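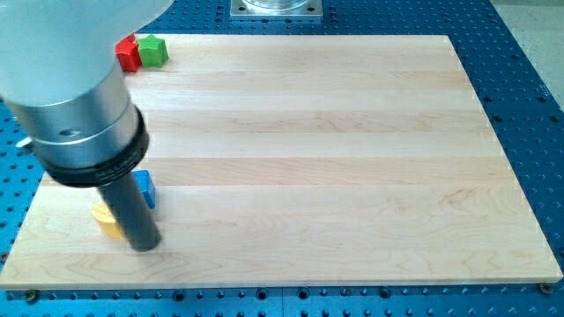

Buying and caring for a wooden cutting board – FAQ

Updated January 19, 2021

Same questions keep landing in the inbox so here they are in one place. Read this first, then write if you're still stuck. – Theophilus Quartey, Sarna Kitchen Supply

Which wood should I get?

Maple if you can't decide. Hard enough, tight grain, doesn't hold smells much. Walnut is softer and darker, easier on the knife. Cherry sits in between. Avoid open grained stuff like red oak, food gets down in there and stays.

Pine? Fine for bread. Not for daily chopping.

End grain or edge grain?

End grain = the checkerboard look. Kinder to knives, cut marks close up a bit. Heavier, costs more, drinks more oil. Edge grain = long strips. Lighter, cheaper, shows scars sooner. Most people are happy with edge grain.

What size?

Bigger than you think. But measure your sink first! A board that won't fit in the sink doesn't get washed properly. Leave room on the counter for a bowl next to it too.

Do I need to oil a new board?

Our Okari boards ship with one coat on. Give them more before first use. The Privo line ships bare, so those need 3 coats, left overnight between each one. Wipe off whatever hasn't soaked in by morning.

What oil?

Food grade mineral oil. Drugstore stuff is fine, check that the label says food grade. Don't use olive oil or sunflower oil, they go rancid and the board ends up smelling like an old pantry. Walnut oil works but think about guests with nut allergies.

How often?

When it looks dry. Drip some water on – if it beads up, leave it alone. If it sinks in and goes dark, oil it. Once a month for most kitchens, more in winter with the heat running.

Can it go in the dishwasher?

No.

What about just the top rack?

Still no. Heat and long soaking split the glue lines. We can't replace a board under warranty if it's been in a dishwasher, and yes we can usually tell.

So how do I wash it?

Hot water, dish soap, a brush or sponge. Both sides, even if you only used one. Rinse, towel off, then stand it on edge so air gets to both faces. Don't leave it flat on a wet counter. Don't leave it in the sink "to soak" either.

Is wood safe for raw chicken?

Wash it right away with hot soapy water and dry it fully, and don't cut the salad on it in between. Plenty of people keep a seperate board for meat. Whatever the material, replace it when the grooves get too deep to clean.

My board warped. Can I fix it?

Maybe. If it's a slight bow, wet a towel, lay it on the counter, put the board on it with the hollow side down, leave overnight. Then stand it up to dry slowly, away from the heater. Works on thinner boards better than thick ones. If it's still rocking after two tries, a woodshop can flatten it.

It smells like onion

Coarse salt, half a lemon, scrub. Leave it ten minutes, rinse, dry. Garlic may need a second go.

There's a crack at the end

Small hairline – oil it well and keep an eye on it. If you can get a fingernail in, stop using it for food and send us a photo. Order number too please.

Can I sand it?

Yes. Start at 100 grit for knife marks, then go finer until it feels smooth to the hand. Wipe with a damp cloth, let it dry, one last light pass because the grain lifts. Then oil like it was new. Wear a dust mask.

Are feet a good idea?

Stops it sliding, lets air under. But you lose the second side. A damp dishcloth under the board does the same job for free. The Baumgart butcher block comes with rubber feet screwed on, you can take them off.

Do you engrave?

Yes, names and short messages. Up to 55 characters including spaces. Please check teh spelling before you hit order, we engrave exactly what you type. Engraved boards can't be returned unless they arrive damaged.

Shipping and returns?

Unused boards, 30 days, in the original box. Used or oiled boards can't come back. Arrived broken – keep the packaging and write to us the same week.

Still got a question?

Use the contact form. January is busy, replies are running a bit slow. If it's about an order put the number in the subject line.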